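Clulwood Handling Laboratory
Work Diary: Garment Station
Entry for 04/08/2019

The station opened under the revised operating rules for the first time today. The rules were drafted in January and circulated to both the Clulwood and Stundholm sites. They replace the single-page instruction that had been taped inside the cabinet door and which had been amended by hand so often that two of its lines contradicted each other. The purpose of this entry is to record how the new text held up during a full session, and to note the clauses that will need to be rewritten before Stundholm adopts them.

Clause 1 concerns the start position. The arm is to be brought over the padded surface with the fingers open and the middle of the surface clear. The operator confirms both conditions aloud before motion is enabled. The clause was followed at every start today. I had expected the spoken check to be dropped once the session became routine, and I am pleased to record that it was not. 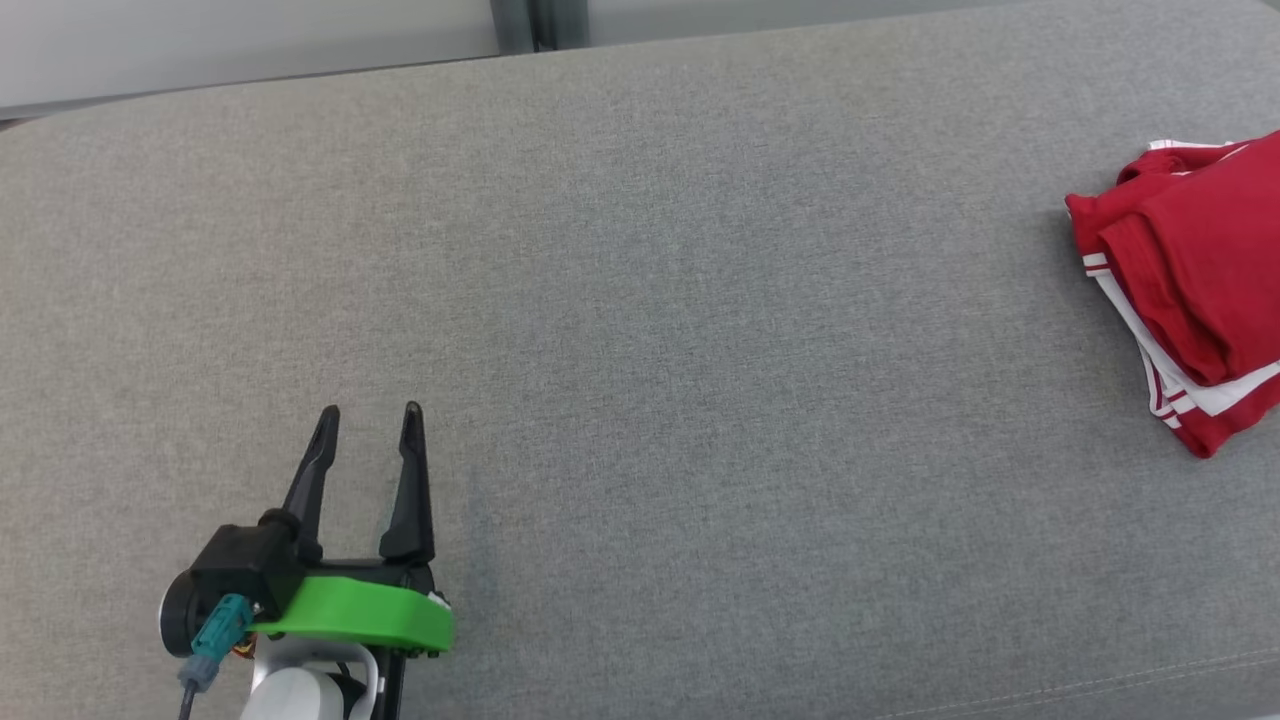
Page last changed: see revision log, entry 3

The red clothing remained the working set. The rules require strong color contrast with the gray cover while the vision settings are being checked, and red satisfies this without argument. Clause 2 states that a garment must be "placed fully within the work area." The wording is too loose. A folded item well over to the side may be inside the work area as the arm understands it and still be poorly placed for the camera. Two operators read the clause in two different ways this morning, and each was correct on the text as written. I propose that the clause refer to the reach of the arm and to the view of the camera separately.

Clause 3 covers the condition of the cover. There is a faint bluish smudge on the gray fabric. The old instruction had nothing to say on the matter. The new one requires that any mark be entered in the surface log before work begins, whether or not it is thought to matter. The mark has now been entered. The clause does not say who decides when a marked cover is to be replaced, and it should. I have left a blank line in the draft for that purpose.

Cable routing was inspected under Clause 4. The rule asks that the connector be fully seated and that the black cable leave the gripper without crossing the fingers. The Yazdani checklist, which we adopted in full, places this inspection at the end of the day. I have moved it to the beginning. A cable found loose at the end of the day tells us only that some part of the record is in doubt.

The midday break was taken late. The session counter stood at 500 when motion was disabled, and the key was signed in at the desk as required. I used the time to read the Stundholm comments, of which there were 133. Most concern wording. A good number ask for the word "should" to be replaced with "must," and I have accepted nearly all of these. I have declined the request to remove the spoken check.

The afternoon was given to Clause 6, on work with more than one garment. The rule is that where two items are on the surface, the arm is to start between them with the fingers open, and the operator is to name the item to be approached before enabling motion.
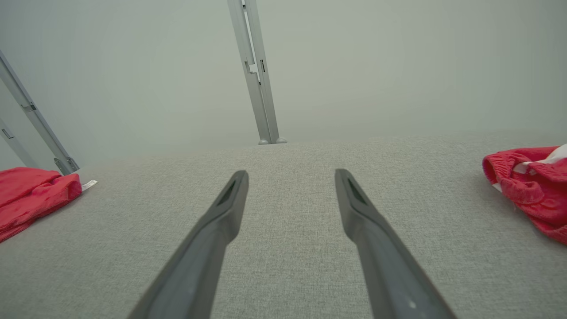

1,072 words in full entry with annexes

The naming rule caused the most difficulty of the day. Both items were of a similar red, and "the red one" is plainly of no use. The operators settled on "left" and "right," as seen from the gripper. This serves well enough until a person stands on the opposite side of the station and gives the instruction from there. The clause will therefore state that left and right are always taken from the gripper, and a card to this effect will be fixed at the desk.

A second point arose from the same clause. One of the garments had a white tag lying out on the gray cover. The draft requires tags to be tucked under before a session. The Dukora guidance that we consulted takes the opposite view and asks that clothing be left as it would be found in ordinary use. I am inclined to agree with the latter. If tags are always tucked away, our records will describe a kind of laundry that does not exist in any household. I have marked the sentence for deletion and asked Stundholm for its opinion.

The metal posts and rails at the back and side of the surface are now treated as fixed obstacles under Clause 7. No change to the wording is suggested. The clearance distance is to be kept in the annex, where it can be revised without reissuing the rules.

Open items carried forward: the replacement decision in Clause 3, the tag sentence in Clause 6, and the card for the desk. The amended draft goes to Stundholm with the next mailing. The key was signed in and the surface log closed at the end of the session.

Clulwood Handling Laboratory | Contact the station desk | Copyright Clulwood, all rights reserved | Back to top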